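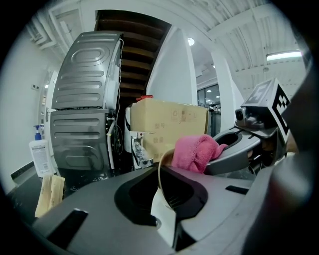
Unit 4 handout: Collecting demonstrations by hand
Intro to Robot Learning, student project section
Notes by Nosipho Ntuli, updated Dec 3, 2022

Okay, so by now everyone has had a turn with the hand-held gripper and you've all found out how tired your wrist gets! These notes cover what I said in the workshop plus a couple of things I forgot to say out loud.

Your team's job for this unit is to record 50 good demonstrations of one tabletop task. Good means the whole task is in there, start to finish, and the object never leaves the fingers by accident. Pick something with a clear end point. "Put the bowl on the towel" is great. "Tidy up" is a nightmare to grade (ask last year's group, they handed in 196 clips and we could use 20).

Before you record, wave the gripper slowly over the table for a little while so the mapping step has something to chew on. Then check the marker on the finger. We read the finger opening from it, so if your sleeve or a piece of cloth covers it, the width numbers go jumpy and you get to redo the clip. Sorry!

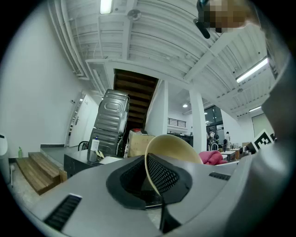 Cloth is harder than dishes, by the way. A bowl has a rim and the rim stays where you left it. A towel folds differently every single time, so if your team picked fabric, start each clip with it crumpled in a new way and don't fuss over making it neat. I'd much rather see messy starts and calm hands.

Speed: slower than feels natural. Lemlem Adugna's team moved at normal kitchen speed in July and the motion blur ate most of their grasps. Close the fingers, wait a beat, then lift.

People walking around in the background are fine, keep going. Lights are a different story. Leave them the way they are for the whole session, please, even if you think the room looks gloomy.

File names go team, task, clip number, all lowercase, no spaces. Hamdia Nigatu wrote a little script that checks this and she'll run it on your folder when you upload. The folder limit is 900 clips for the whole class, so delete your test runs first.

For next time: bring your three worst clips and be ready to say what went wrong in each. We'll watch them together before we train anything.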